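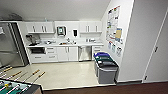 You should drink more water and quit skipping breakfast, was the comment from Zornby on my last post, and also had I thought about poison ivy, because that rash sounded like poison ivy and not heat rash at all. OK. Fair. I went back and looked and yes. It was poison ivy. Eleven days of itching and I was putting the wrong stuff on it.

So this is the poison ivy post. Typing fast, have to leave by 6.

Where I got it: the Birkesero loop, the lower half, where the trail squeezes down next to the creek and everybody steps off to let bikes go by. I stepped off. Shorts, low socks, the usual. Didn't see a thing. It was April and the leaves were small and kind of reddish and shiny and I was not looking for small reddish leaves, I was looking for bikes.

What I knew before: leaves of three. That's it. What I didn't know is that the vines count too. The hairy looking ones going up the trees. I have leaned on those. I have leaned on those to retie a shoe, more than once.

Also you can get it off your stuff. The oil sits on things. Boots, poles, the dog's leash, the dog. I washed my legs that night, good for me, and then put the same boots on the next morning and tied the same laces with my bare hands. And then rubbed my neck I guess. The neck was the worst part, way worse than the legs.

The clinic on Cana Road was $136 without the lab stuff, which I didn't need. In and out before lunch. The nurse said most people come in a week late, and I was later than that. She said blister fluid doesn't spread it, it just shows up at different times in different spots depending how much oil you got and how thick the skin is. I'd been wrapping my ankle in gauze like a mummy so I wouldnt give it to the couch.

Things that helped, in no order. Cool wet washcloth. Oatmeal bath, the cheap kind. Calamine, though it gets on the sheets. Long sleeves at night so I'd quit scratching in my sleep. The cream she prescribed, that helped most by a lot. Hot showers feel amazing for one minute and then you pay for it till 3 a.m. Don't.

Things that did nothing for me: the baby powder, the heat rash gel (obviously), and an aloe plant I basically destroyed.

If your face swells up or it gets near your eyes, or you have a fever, or you breathed smoke from somebody burning brush, go in. Don't read a blog about it. The smoke one scared me becuase we burned a pile at the Noiphan cabin last fall and I have no idea what was in it. Vines, probably. We were standing right there.

New routine. Long pants on the lower half, even when it's hot. Dish soap and cool water as soon as I'm home, scrub with a washcloth, rinse, do it again, under the nails too. Boots get wiped down on the porch with gloves on. Laces in the wash. Leash in the wash. Dog gets a bath, dog hates this.

I also switched directions on the loop so I hit the narrow part early when there's fewer bikes. Adds 700 steps from the other lot, fine.

Still have marks on the one ankle. Neck is clear. I'm not doing before and after pictures, sorry to whoever asked for those, you don't want them.

Next post is supposed to be the hip stretches, I know I said that last time too. If anyone knows whether you can get the oil out of a canvas backpack without wrecking it, tell me. The tag says spot clean only and it was on the ground the whole time I was letting those bikes past.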